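Home Packers Wanted, Dobos Relocation Study
Paid, part-time, starting in April
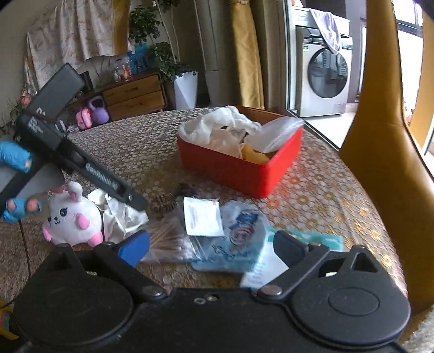

Krisztina Boros wrote in under our last call: I've packed four apartments in my life and never once needed a study to tell me the small stuff takes longest. Why would anyone pay to hear that?

Fair question, and we are not sure the answer is a flattering one. Most moving advice is written by people who sell boxes. It says to sort by room, label everything and throw out what you haven't used in a year. We have read plenty of it and found very little checking behind it. So we want to watch ordinary people sort ordinary things on a table: cotton swabs in a bag, soft toys, pouches, little packets that belong to no drawer in particular.

We need 8 people for 6 sessions each. You will get a mixed pile of household items and a set of containers, and you decide what goes with what. In half the sessions you follow a written method. In the other half you do as you please. Our own guess is that the written method will turn out slower and leave people crankier, but Jenő Kun, who runs the sessions, disagrees, and you should not try to please either of us.

Each session lasts 60 minutes, including a short form at the end. Please fill it in even if your opinion is "no opinion." We get suspicious when every answer is glowing.

What we ask
You are 18 or over and can sit or stand at a table for an hour. You have packed up a household at least once, your own or a relative's. You can say plainly when an instruction makes no sense.

What we don't want
Professional organizers. You may be very good, but you already have a system and we would only be measuring that. The same goes for anyone hoping to learn how to declutter. We have no wisdom to hand out – at the end of a session the pile goes back in the bin, mixed up again for the next person.

Pay and place
Pay is per session, at the end of each one, and does not depend on how neat or how fast you are. The full rate sheet comes with our reply. Sessions are held at the Redik building, second floor, side entrance. Parking is poor and the lot sign that says "visitors" is not to be trusted. Take the bus if you can.

To apply
Send a note to Aurel Pîrvu at the Dobos office. Skip the résumé. Tell us which household item you always pack last and where it ends up. A few lines will do. Applications close when the places are filled, and we answer everyone, including the people we turn down.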